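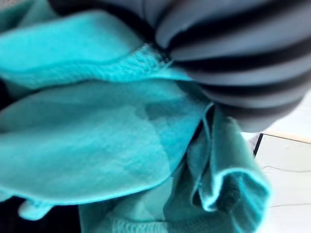 Fig. 3 – Turquoise fleece before sorting. Note the stitched seam near the top.

Section 3: Sorting and Folding Fleece

Fleece is a joy to fold once you get the feel of it. It's soft and forgiving, and it will never hold a hard crease against you. It does like to spring back, though, and a pile of fleece can swallow a whole Lomen drawer if it goes in bunched up. The steps in this section cover jackets, pullovers, vests and small blankets. For cotton shirts, go back to Section 2.

Before you start

You will need:
– the Lomen folding board, opened to its full width
– one Trarero drawer divider for each drawer
– a clear, pale surface (dark lint is much easier to spot on it!)
– a soft clothes brush

Make sure everything is clean and completely dry. Fleece can feel dry on the outside and still be holding water deep in a seam or cuff, so squeeze the thick parts between your fingers.

CAUTION: Keep fleece away from irons, heaters and hot lamps. Most fleece is polyester and will melt or go shiny before you notice a smell.

3.1 Checking the garment

1. Lift the garment out of the basket with both hands and give it one good shake.

2. Find a seam. On a crumpled fleece this is the quickest way to work out which part you're holding. Seams feel rougher than the panels and often have little raised loops along them. Follow one with your thumb until you reach a hem, a cuff or the collar.

3. Spread the garment flat and smooth out the folds from the middle toward the edges.

4. Look for darker patches. In a heap, shadows in the folds can look just like stains, so do this only when the fabric is flat. A patch that's still there could be a damp spot or a place where the fleece has worn thin. Press it with a dry tissue. If the tissue picks up any moisture, hang the garment up and come back to it later.

5. Brush the nap in one direction, using short, light strokes. Stop at the seams and lift the brush over them.

NOTE: A bit of fuzz along a stitched seam is normal. Do not pull on loose loops. Trim anything longer than a fingernail with small scissors, and leave the rest alone.

3.2 Folding a jacket or pullover

1. Close the zipper all the way, if there is one. An open zipper will catch on its neighbors.

2. Lay the garment face down on the board with the collar lined up with the top edge.

3. Fold the left side in to the center line, then fold the sleeve back down along the body. Do the same on the right.

4. Bring the hem up to the middle of the back.

5. Fold once more toward the collar. Press down with your forearm and hold while you count to six. You'll hear the air sigh out of it – very satisfying.

6. Turn the bundle over. The front should be smooth, with one rounded edge facing you.

If the bundle pops open, the last fold was probably too short. Open it one step and try again.

3.3 Rolling (vests and small blankets)

Rolling is my favorite method for anything without sleeves, and it's wonderful in shallow drawers.

1. Fold the piece in half lengthwise.

2. Turn the open end under by the width of your hand to make a pocket.

3. Start at the other end and roll toward the pocket. Keep it snug, but don't strain the fabric.

4. Tuck the roll into the pocket and pull the edge over it.

3.4 Filling the drawer

1. Slide the Trarero divider into the middle slot until it clicks.

2. Stand the folded bundles on edge with the rounded side up, so every color shows from above.

3. Place rolls on the other side of the divider.

4. Leave a hand's width free at the front. Fleece fluffs up again overnight and will happily use that room.

CAUTION: Do not force a full drawer shut. Fleece caught in the runners is hard to free and can tear at the seam.

NOTE: If you own the Bianchini insert from the older Tradon set, it fits the Lomen drawer as well. Use it with the flat side against the back panel.

3.5 Looking after the pile

Take everything out each January and give it a shake and a quick brush. Refold along slightly different lines, so the nap doesn't flatten in the same place. Wipe the drawer with a dry cloth before you put the bundles back.

For wool and knitted items, continue to Section 4.

Guide last updated 14/02/2023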